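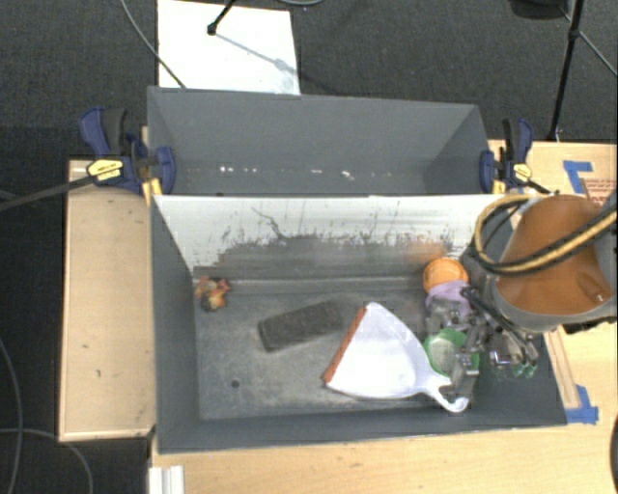 Fig. 1. Bin work with mixed objects: the gripper in the front bin, close to the orange ball and the dustpan.

Automation Equipment, Part B
Handout to lecture 11: How to read an offer for a bin-picking kit
Angeliki Stefanou

Please bring this handout to the lecture and also to the exercise afterwards. The slides contain only the drawings, the text is here.

1. What is on offer

We look at one product in detail, the Liron starter kit from the supplier Cekunetti. It is sold to small firms and to schools which want to take objects out of a bin with a robot arm, but do not have their own engineer for it. The offer which you received with the course papers was written for Wondia, a firm that repairs and sells again household goods and toys. Wondia wants to sort mixed returns. The goods come in without packaging and in no order.

The kit consists of a gripper, a fixed camera with its stand, the picking software, and a service contract for the first year. The arm is not part of the kit. This is written on page 3 of the offer, in a footnote, and in last year's exercise half of the groups did not find it. The bins and the table are also for the customer to provide.

2. Words we use

Pick: the gripper closes on an object and lifts it free of the floor of the bin.
Place: the object is released in the agreed area.
Attempt: every closing of the gripper, also if it closes on nothing.
Double pick: two objects are lifted together. The supplier counts this as one pick. In our course we count it as a fault, and you should write in your report which rule you have used.
Clear-out: the bin is emptied completely, without help from a person.

3. Why the choice of objects matters

A supplier's demonstration often uses boxes of one size. With boxes, nearly every gripper looks good. For a buyer such as Wondia the mixed bin is the more useful test, and Figure 1 gives us some material for discussion.

Look first at the dustpan. It is wide and open on one side, and its handle is curved with a hooked end. The software must choose between the handle and the edge of the pan. A grip on the handle leaves the weight of the pan on one side, and the part may turn during lifting. A grip on the edge needs an exact approach height.

The dark block is a different problem. Its colour is nearly the same as the floor around it. For a system that works mainly with colour images, such an object can stay undetected until the end, and then the clear-out is not complete. Ask the supplier if the software uses depth data as well, and ask for the minimum object height.

Then there is the place of the objects. The small patterned toy lies in the far left corner. In a corner the fingers have two walls beside them, and many grasp planners refuse such a position for reasons of safety. The orange ball is against the far wall, with other things close to it. Ball, wall and neighbour objects together leave little room for the fingers to open.

Finally, the bin itself. The far wall is marked with a large scuffed area and a scratch, and the floor is worn too. Marks of this kind can confuse an image program, which may report an object where there is none. A new, clean bin in a demonstration does not show you this.

4. Fixing the bin

In the figure, bar clamps hold the sides of the bins. The Liron manual asks only that the bin "is placed stable". I find this too weak. If the bin moves by a small distance, the positions of the walls in the software are no longer right, and the gripper can touch the wall – in the worst case with full speed. The offer should say who fixes the bin and who checks it after a change.

5. The trial report

Wondia asked the consultant Politis for a trial before signing. The report gives 319 attempts with objects from normal returns. It does not say how many of them were double picks, and it does not say if a person moved objects between the attempts. Without these two points the success rate cannot be compared with any other kit.

The service part is better described. A replacement gripper is sent within 2 working days, and the fingers are treated as wearing parts, so they are paid by the customer. What happens with the software licence after the first year is left open. I have asked Cekunetti for this and will add the answer when I have it.

6. For the exercise

Work in groups of 3. Read the offer completely, with the footnotes, and prepare the following on one page:

Costs which the customer must carry and which are not in the total price.
A test set of objects for Wondia, with one sentence for each object on why it is in the set.
A wording for the acceptance test. It must define the attempt, the double pick and the clear-out.
Two questions to the supplier that can be answered with a number.

Pages in the style of an advertisement will be returned. You may write in short sentences, and a table is welcome. Hand in on paper or through the course page, latest 12/27/25.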